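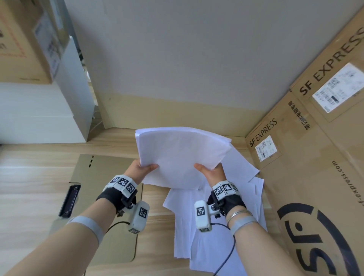

**flomar_fan** · 28 posts
Finally sorting 270 loose sheets for the Grernow newsletter, and I love this part! Fan the stack, stand it up, tap the long edge on the desk, turn, tap again. So satisfying!

**lekcombe_lou**
Tap the short edge first! Long edge first makes mine bow in the middle every time.

**flomar_fan**
Hmm, mine bows either way if I grab too much. Smaller stacks, same order for me.

**inkpot2659**
Team short edge here. But yes, smaller stacks!! And blow some air between the sheets before you tap, they slide so much better.

**lekcombe_lou**
Ooh, trying that tonight.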